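Paid testers wanted for a hand-held gripper buying review
Velluvell, equipment planning group

We have a budget line of $3,548 for hand-held grippers and no firm view on whether it should be spent. The supplier's brochure for the Fleltamine line promises easy handling of "everyday items." We have read that sentence in a lot of brochures. Before an order goes in, we want people with no stake in the sale to use the tool on ordinary household things and tell us where it lets them down.

The work is small-item sorting at home height, on soft surfaces as well as hard ones. Beads, bangles and thin straps are the part we doubt most. 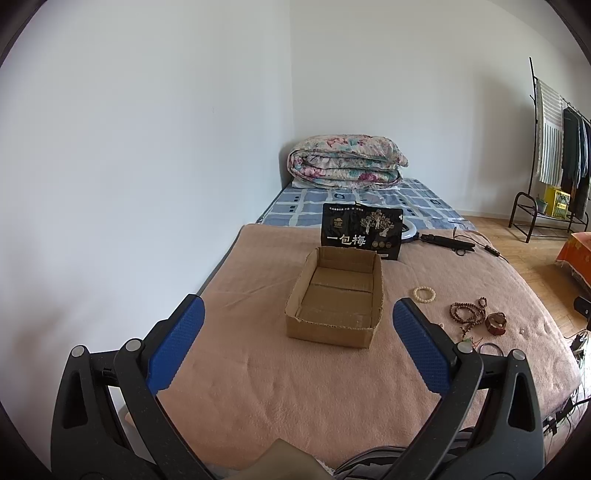
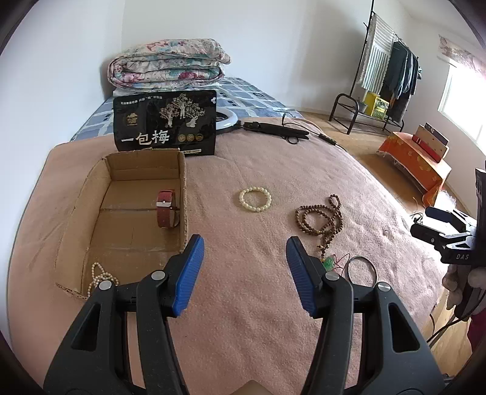

Small-item work on a bed: open cardboard box, beaded bracelet and string of brown beads within reach of the gripper. A wristwatch is in the box in the second photo.

We need 4 testers for sessions through June. Each session lasts 2 hours, and you will be paid $28 an hour, including breaks and the time it takes to fill in the log.

You should:
- be 18 or over and able to hold a tool in each hand
- have a room with a bed or sofa and space to stand beside it
- write plainly about what went wrong, including when it was your own slip

Experience with robots is not needed. If you have sold, repaired or been paid to promote this kind of equipment, please don't apply.

The log asks about dropped items, sore wrists, cables in the way and pads that slide. It also asks whether you would spend your own money on the thing. "No" is a perfectly good answer, and so is "not at this price." Bremetti, the seller, will get a copy of the results after our decision is made and has no say in who is picked.

To apply, send a short note to the Chraibi project desk at Velluvell with the hours you can do and a few lines on a tool or appliance you regretted buying. Applications close at 5 p.m. on the last day of May.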